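Thread on blown polyethylene film and why thin bags and gloves behave the way they do. Mostly about gauge, static and slip. I spent a while on the converting side and I still get asked the same things, so I'm putting it in one place.

Terms first. "Blown" film comes out of a ring-shaped die as a tube, gets inflated with air, cools on the way up the tower, and is flattened between nip rollers at the top. "Cast" film comes out of a flat slot onto a chilled roll. Most produce bags, bin liners and cheap bags on a roll are blown.

The tube matters. When it's flattened you have two layers lying face to face with no air between them. Slit both edges and you have two separate webs. Leave the edges alone and seal across, and you have a bag. Either way those inside faces have been pressed together since the nip.

The tendency of those faces to stay together is called blocking. It is a separate problem from static, though people on the shop floor use one word for both. Usually the word is "stuck."

Blocking is mechanical contact between two very smooth surfaces, helped along by pressure, heat and time. Wind a roll tight, store it warm, and the core end will be worse than the outside. If the first bags off a roll open fine and the last ones don't, look at winding tension.

Static is charge. Polyethylene is a good insulator and picks up charge every time it separates from a roller. It will happily hold that charge for the whole shift in dry air.

Quick way to tell them apart. Slide the two layers sideways against each other. Blocked film resists the slide and then lets go all at once. Charged film slides fairly easily but won't lift away, and once you do lift it, it goes for your sleeve.

December is static season where I worked. Heating on, humidity down, every complaint that came in was "film won't open." Same resin, same line settings as the summer.

The additives. Two of them get mixed up all the time, so, separately:

Antiblock is a fine mineral, usually silica or talc. It roughens the surface so the two faces touch at fewer points. It costs you some clarity. Film with a lot of antiblock looks slightly hazy.

Slip is a fatty amide, most often erucamide or oleamide. It isn't very compatible with the polymer, so it migrates to the surface over hours or days and makes a waxy layer. It lowers friction. It does little for blocking by itself.

The migration takes time and this catches people out. A roll tested straight off the line can fail on friction and pass two days later with no change to anything. Ffion Gough, who ran the lab when I was at Bristgate, would not sign a friction number on film less than 24 hours old. I thought this was fussy. I was wrong.

Oleamide comes to the surface faster than erucamide and is less stable to heat. If you need slip today, oleamide. If the roll is going to sit in a warehouse, erucamide.

Too much slip and you get other trouble. Print won't key. Seals get weak. Stacks of finished goods slide off the pallet. I have watched a full pallet of flat bags lean over like a deck of cards because somebody doubled the masterbatch to fix what was a static problem.

On gauge. In the US film thickness is quoted in mils (thousandths of an inch) or in gauge, where 100 gauge is one mil. 200 gauge is two mil. Elsewhere it's microns, and one mil is 25.4 of those.

Thin film is harder to open than thick film even when the surfaces are identical. The reason is stiffness. Bending stiffness goes with the cube of thickness, so halving the thickness leaves you one eighth of it. A thick layer springs back flat and pulls itself off its neighbor. A thin one has no spring and just follows along.

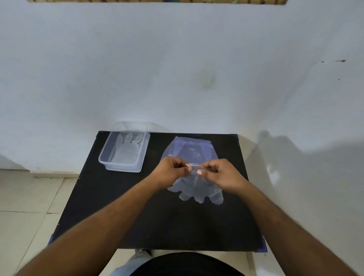

So if you downgauge to save resin, expect complaints about opening before you get complaints about strength. Budget for more antiblock when you do it. The two changes should go on the same trial sheet.

Density also plays in. High-density film is the crinkly, noisy kind. It's stiffer for its thickness and tends to open better. Low-density is softer and quieter and clings more. Linear low-density is tougher again and can be the tackiest of the three, depending on grade.

Embossing is the other fix. You run the film through a patterned roll and press in a texture. Fewer contact points, same idea as antiblock but with no mineral. Needs a decent roll and someone to keep it clean. We had one made by Teltico and most of the maintenance was picking melted specks out of it with a brass tool.

Corona treatment. If the film will be printed, one side gets treated so ink will wet out. Treated face against treated face blocks badly. If your treater is set too high, or is leaking through to the inside of the tube, you get bags that open fine unprinted and weld themselves shut where the treated strip is. Check with dyne pens on the inside as well as the outside. Very few plants check the inside.

Longest fault I ever chased was exactly this. Kieran Haworth and I spent most of a week on it at the Plillell plant. We changed resin lots, changed antiblock, dropped the winding tension twice. Air was trapped between the web and the treater roll on one side, so the back of the film was getting treated too. A worn nip roller. The replacement was a stock part.

Measuring. For friction there's ASTM D1894, which is a sled pulled over a flat sheet. It gives you a static value and a kinetic value. The static value is the force to start moving and the kinetic is the force to keep going. Ask which one a supplier is quoting. Some quote whichever is lower.

For blocking there's ASTM D3354, which measures the load to pull two layers apart between parallel plates. Fewer labs have the fixture. A lot of places condition a stack in an oven under a weight and then peel it by hand, which is crude but will rank samples correctly if one person does all the peeling.

If you only have money for one instrument, get the friction tester. If you have money for none, a cut sample, a tilted board and a protractor will give you a slip angle. The tangent of the angle is your static coefficient. Tape one piece to the board, the other to the block.

Static on the line. Ionizing bars work, passive tinsel works somewhat, humidity works well and is expensive. Bars must be clean. A bar with dust on the pins is a decoration. Ours were on a 2,000-hour replacement plan and needed wiping far more often than that.

Distance matters with bars. Mount them in free span, well away from any grounded metal, or the field couples to the metal and the bar has little to work on. I have seen a good bar mounted right over a steel roller doing nothing for years.

Storage for people who just use the stuff. Keep rolls and boxes out of the sun and away from heaters. Don't stack heavy cartons on flat-packed film. Pressure plus warmth is how you make a block. If a box has been crushed flat, fan the stack through before you start on it.

Opening an awkward bag: rub, don't pick. Rolling the two faces against each other between finger and thumb breaks contact over a wide area. Picking at the edge only works on the edge. If it's static, slightly damp fingers drain some of the charge, where the job allows it.

Recycled content, as I know someone will ask. Post-consumer resin brings unknown leftovers of slip, antiblock and ink from its last life. Friction will wander from lot to lot. It's workable. Test every lot and keep 5 percent of your additive adjustment in reserve so you can go up or down.

Reading, if you want more: any decent film extrusion handbook has a chapter on additives, and the older editions are fine, the chemistry hasn't moved much. Llewellyn used to print a wall chart of blown film defects with a column of likely causes. If you find one in a back office, photograph it.

Correction to the corona post: dyne pens tell you the surface energy of the spot you marked. Mark several spots across the web. A single reading in the middle will miss an edge problem, and edge problems are most of them.

Will do gels and melt fracture separately. Those are die and screen pack problems and need their own thread.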